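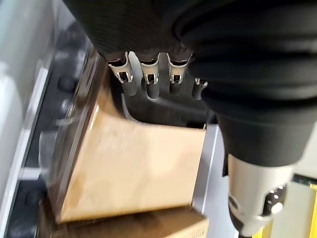
Figure 1. Tan cardboard box.

2. Method

Corrugated box samples were stored in the Akumbridge humidity chamber for 23 days. Three board grades were supplied by Najjar and one by Wisari. Each sample was weighed, loaded to 2000 N and weighed again. Readings were logged on 14th October and repeated in November.

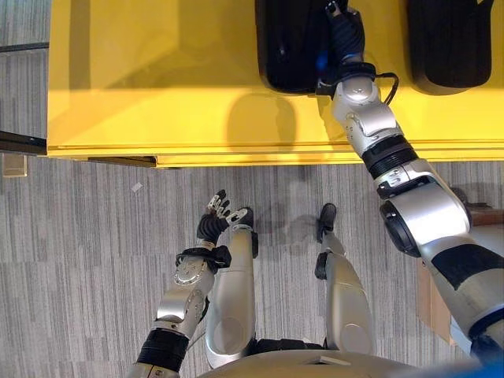
Figure 2. Yellow tabletop and striped carpet.

3. Results

The Wisari board lost the least stiffness. Two Najjar grades buckled at the corners before full load. Moisture content was not measured separately for the liner and the fluting.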